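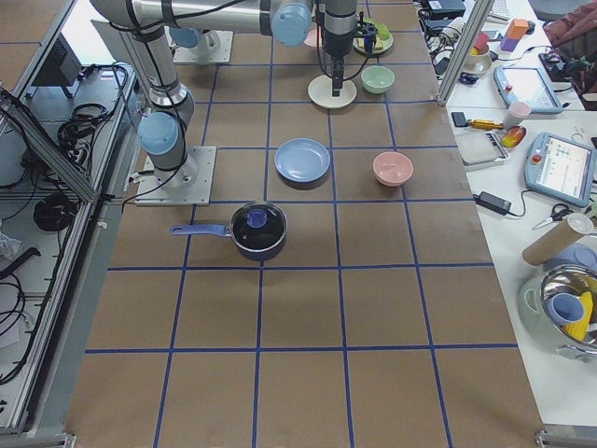

Two-arm tabletop cell with a taped placement grid. Crockery and a lidded saucepan on kraft paper.

Report the Grid, Not Just the Rate

By Terence Rudd

Most papers on tabletop manipulation give the reader a success rate, a count of demonstrations and a sentence saying that object positions were "randomized within the workspace." The first two can be checked against a log. The third usually can't be checked against anything, and I think it decides what the other two mean.

The argument applies to any imitation-learned policy evaluated on a fixed table. Such a policy maps images and joint states to actions. It is trained on a set of start configurations and tested on another set, and the distance between those sets is the main thing a reader needs to know. If a bowl was placed by hand in 100 test trials, the person placing it had habits. People put objects near the center, with handles toward the robot, at spacings that leave room for the fingers. Calling the result random hides a distribution that is narrow and was never measured.

A taped grid is a cheap correction. Strips of blue tape on brown paper divide the surface into cells, and each trial record gets a cell index per object. The method has no theoretical interest and needs no calibration target. It does allow three things that free placement does not: the training coverage can be tabulated, the test coverage can be tabulated, and the cells that appear in one but not the other can be listed by name.

The Stamlow kitchenware set shows what this is worth. It contains 3,557 demonstrations, of which 1,934 involve a vessel with a handle. The headline result for the Raltex policy on this set was 81 successes in 100 trials. When the same trials were sorted by cell, nearly all of the failures fell in two columns on the side farthest from the primary arm, where the training set was thin. In the well-covered columns the policy hardly failed. In the thin ones it succeeded less than half the time. Neither figure is 81 percent, and a reader planning to use the policy would want both.

There are fair objections. The first is that tape is a visual feature. A policy with a camera on the table can learn to use the lines as a position reference, and will then degrade on a bare surface. This is true, and I have seen it happen. The remedy is a small control run with the paper replaced by a plain sheet, reported separately. Furnival did this and found a drop that was modest for bowls and plates and larger for the saucepan. I consider that a useful finding in itself, and it would have stayed hidden in a setup that never varied the surface.

The second objection is that a cell index is coarse. A saucepan does not occupy a point. It can straddle a line, and its handle can reach into a neighboring cell. The index also says nothing about orientation. I would record the cell holding the center of the base, plus the handle direction to the nearest eighth of a turn. Finer measurement is possible with an overhead pose estimator, but the estimator has its own errors on glass lids and shiny steel, and those errors are rarely reported either.

The third objection is cost. Logging cells slows collection. On the Poreck runs the operators entered the index on a keypad between episodes, and the added time was small next to the time spent resetting objects. Groups that can afford two arms and several weeks of operator labor can afford a keypad.

I would go further on two points. Reviewers should ask for the per-cell table as a condition of acceptance, in the supplement if space is short. Authors should also state which cells were left unused. A large share of a table is often never touched, in training or in testing, and the phrase "within the workspace" takes credit for all of it.

None of this makes a policy better. It changes what can be said about one, and whether a second group with the same arms and the same dishes can tell if they have reproduced the result or obtained a similar number on a different problem.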